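Zendamport Social Futsal: Questions We Get Asked
Last updated 2024-05-28

Hello and welcome, and thanks for having a read before you ring. We love a chat, but the phone does tend to go off right when the under-12s are coming off court, so if your answer is on this page we'll both be happier! If it isn't, the contact details are down the bottom.

I've never played futsal. Is it just indoor soccer?

Close, but you'll notice the differences in the first few minutes. The ball is smaller and heavier and doesn't bounce much, there are no walls to play off, and the ball goes out over the sideline and comes back with a kick-in. Each side has five on court including the keeper. If you've come across from indoor cricket centres where you could belt it off the netting, give yourself a couple of weeks to settle.

Do I need a team, or can I come by myself?

Come by yourself, by all means. We keep a list of singles, and Atieno Minja, our registrar, goes through it before every season and matches people with sides that are short. She'll ask what standard you've played and whether you'd mind going in goal. Please be truthful about the second one. Saying you don't mind and then minding very much in the first game has happened more than once.

How long is a game?

Two halves, running clock, with a 2 minute break in the middle. The clock only stops for a serious injury or if the referee calls for it. We start on time whether or not everyone is laced up, as the late games have to be finished before the hall alarm sets itself.

How many players do we need so we don't forfeit?

You need 3 on court to start, one of them in goal. If you can't manage that when the first hooter goes, the other team is awarded the match, though most captains here are good sports and will lend you somebody so everyone gets a run. The result stands as a forfeit but the evening isn't wasted.

Can we substitute as often as we like?

Yes, rolling subs, as many as you please, through your own marked zone. The player coming off has to be fully off before the next one steps on. Referees have been asked to be firmer on this one, so do please pass it on to your teammates, especially the ones who don't read web pages. 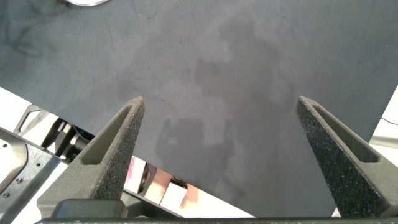

A soft shadow on the dark grey sheet.

What should I wear on my feet?

Flat, non-marking soles. No studs, no moulded boots, no running shoes with black rubber that leaves streaks on the floor. If you aren't sure, rub the sole hard on a bit of white paper and see what comes off. Shin pads are compulsory in every grade, including the Sunday-stroll sort of grade that a few of our older players insist they belong to.

Do you sell uniforms?

We don't, but Stoline in the arcade does plain numbered shirts and knows which colours are already taken in each division. You're welcome to buy them anywhere you like. All we ask is matching shirts with a number on the back, and a keeper in something different. There are bibs in the tub next to the scorer's table if you clash.

What are the divisions called, and which one am I in?

There are two senior mixed divisions, Mugo and Trorkent, named after the old courts the competition started on before it moved here. Mugo is the quicker one. Trorkent is for beginners, people coming back from a break, and anyone who wants a kick and a laugh. New teams nearly always start in Trorkent and we have a look after the grading rounds. Please don't take it to heart if you're moved down. The draw works better when the scores are close, and you'll have more fun as well.

What does it cost?

Team fees are on the registration form and cover court hire and referees. Single players pay $36 on joining, which goes towards insurance and isn't refundable once you've taken the court. If money is tight this season, have a quiet word with Atieno and she'll sort out instalments.

What happens with yellow and red cards?

A yellow means you sit down for a spell while your team plays short. A red means you're finished for the game and miss the next one too, and anything involving abuse of a referee goes further than that. Our referees are mostly teenagers getting their first qualification. Be kind to them.

I'd like to referee. Who do I see?

Oh, wonderful! Satish Kamath runs the referees and would be delighted to hear from you. He'll pair you with someone experienced until you're comfortable with the whistle, and you'll be paid per match from your first solo game.

Do you play through the holidays?

We stop for most of December and start up again once the schools are nearly back. Long weekends vary, so check the draw.

Can the kids come and watch?

Of course. Keep them behind the line and off the goals, please. The canteen has hot chips until the second-last game.

How do I get in touch?

Email is best, through the form on the contact page. Put your team name in the subject if you've got one. Draw changes go up on the noticeboard inside the door as well as on this site, and if the two disagree, believe the site.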